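# Benchtop Clutter – README

Mar 15, 2023
by Zohreh Babaei

Hi! Welcome to the Benchtop Clutter folder, a little set of notes and photos on how people store things on their kitchen counters. I started it at the Cokum share house because I was sick of losing the tea, and it's grown a fair bit (245 photos across a handful of kitchens, last time I looked). The Doherty kitchen has been my favourite so far, so it gets most of the space in this file.

## What's in it

- photos/ – JPEGs, sorted by kitchen
- notes.csv – one row per photo, 200 rows filled in, the rest coming in March if I get my act together
- labels.txt – the words I use for things

I only use plain words. "Canister" covers anything upright with a lid that lives on the counter, whatever colour it is. "Organizer" means small drawers. Trays get their own label because they behave like a border – once a tray goes down, everything else gets shoved to the edges. 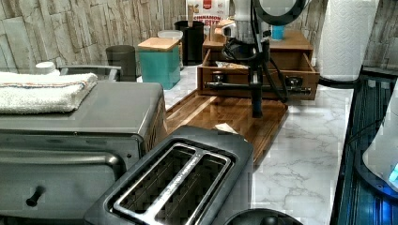
Doherty kitchen: canisters along the backsplash, towel folded on the toaster oven, drawer left open.

I love a row of canisters against a tiled wall, and the teal one with the wooden lid is exactly my sort of thing. The top of a toaster oven gets its own column in notes.csv (oven_top), with "towel" as one of the allowed values. Cereal boxes go under "packets", brand in brackets if I can read it, so this kitchen has a "packets (Cinnamon Bites)".

## Gaps and grumbles

Drawers are marked open or shut and I don't guess what's in them. "Small items" is a perfectly good entry! Fridge tops aren't covered at all. The Huvow kitchen is missing its notes, my fault, I saved over them.

## Using it

Help yourself for anything non-commercial, just mention Sondeo Kitchens somewhere. If you spot a mistake, leave a comment with the file name.

Contact: Zohreh, via the Sondeo page | © Sondeo Kitchens | Back to top

Comments (3)

marnie_t: Is the teal canister under "teal" or "green" in labels.txt? I searched both and got nothing.

Zohreh Babaei: Neither, sorry! Colours are only in notes.csv, in the last column.

pk: Would love pantry shelves next – happy to send some of mine.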